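Filing (paper records)

From the Tollisau Office Handbook, a home-grown encyclopedia of office life. Entry by Ghislain Gill, last changed Sunday, October 13, 2019.

Filing is the job of putting papers away so that somebody else can find them again. I stress the somebody else, because my own desk drawer works fine for me and is a disaster for everyone I have ever shared a room with! This entry covers paper only. Scanning has its own page, and I've mostly stayed out of that one.

Origins

People have been filing for as long as they've been writing things down. Clay tablets were kept on shelves and in baskets, and later on clerks ran a string or a wire through their papers to keep them in order (the word "file" goes back to the Latin for thread, which I love). Loose bundles tied with ribbon lasted for ages in law offices. The upright drawer with folders standing on edge only caught on near the end of the 1800s, and before that a lot of letters were folded up small and pushed into pigeonholes. I tried folding a month of invoices that way once and gave up by lunch.

Sorting

Sorting comes before filing, and most of the work is here. You need floor or table space, more than you think, and you need to decide on your piles before you pick up the first sheet. I go by department first – HR, admin, accounts – and only then by date or name.
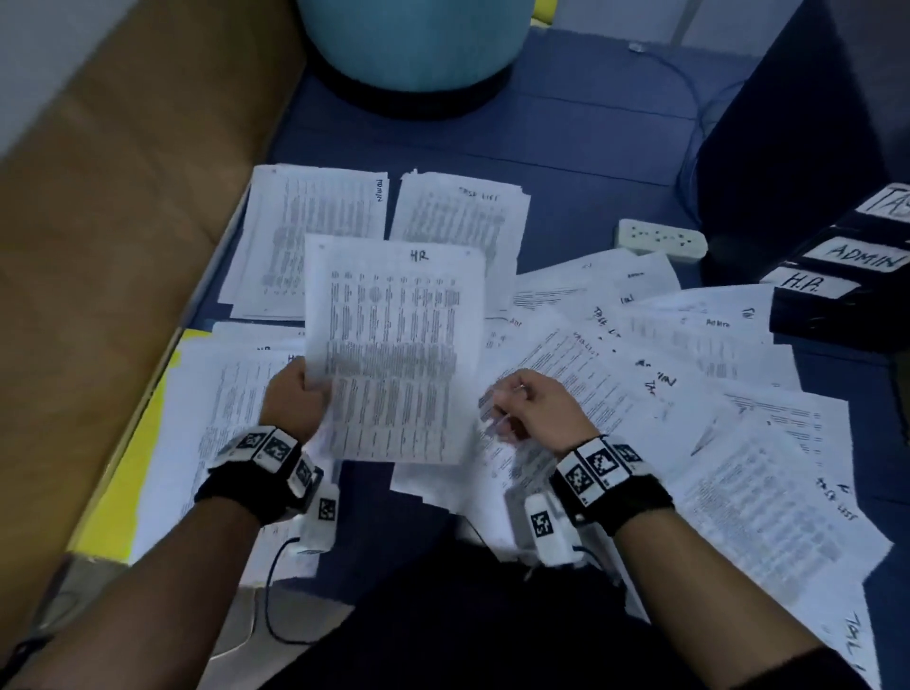 The big mistake is starting to read. You find an old memo, you get interested, and half an hour has gone. When I helped clear the back office at Du Plessis we had 2,221 sheets to get through, and the first 100 took us longer than the next 600 did. Some papers belong in two places, of course. Put the sheet in one and a slip of colored paper in the other saying where it went.

Ways of ordering

Alphabetical order is the one everybody knows, and it works well for people and companies until you hit names like Du Plessis. Is that under D or P? I say D, the accounts people at Zatar say P, and we have agreed to leave it alone. Whichever you choose, write it inside the drawer.

Numerical order is better for big collections and for anything private, as a number on the outside gives nothing away. The catch is that you need an index as well, and somebody has to keep it up. Date order suits bills and bank statements, newest at the front.

Labels

Keep them short and write them big. A department and a number will do for most folders, and capitals are easier to read when you're bending down to a low drawer.

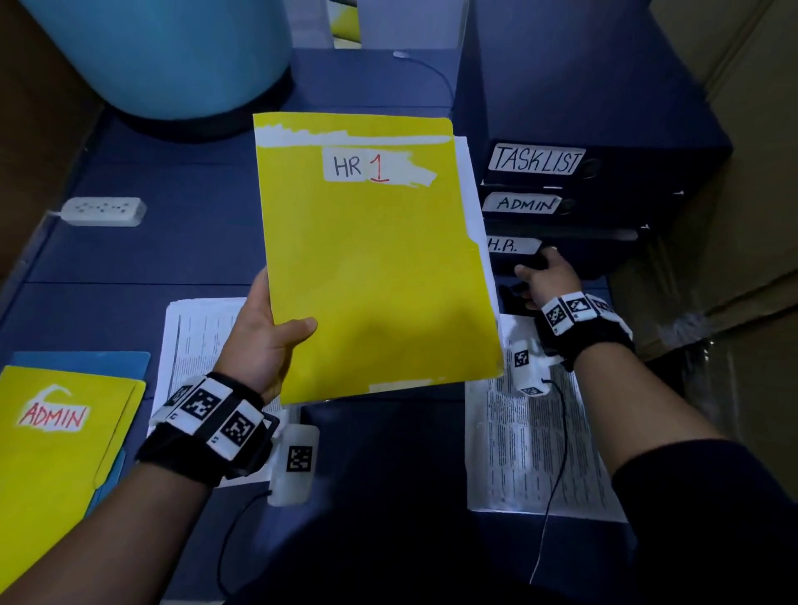
A yellow folder with an HR label and a red number 1.

Color helps too, as long as it means something. At Alum they had six colors going and three different ideas of what green stood for, so everyone just read the labels anyway. Two or three colors is plenty for a small office. And do leave some slack in each drawer! Once you have to push with your knee, papers start getting torn at the corners and people stop putting things back.
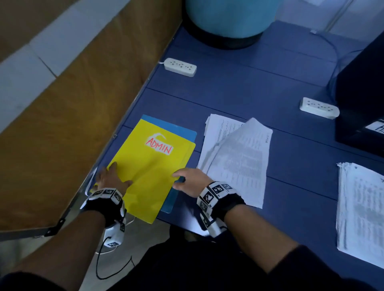
Weeding

Weeding means taking out what you no longer need. I do mine in February, when things are quiet, and my best year so far was 102 folders emptied. Check the rules on how long tax and staff papers have to be kept where you live, as they vary a lot, and shred anything with a name or an account number on it. The empty folders can go around again with a fresh label stuck over the old one.

See also: Carbon copies; Index cards; Paper clips; Shredding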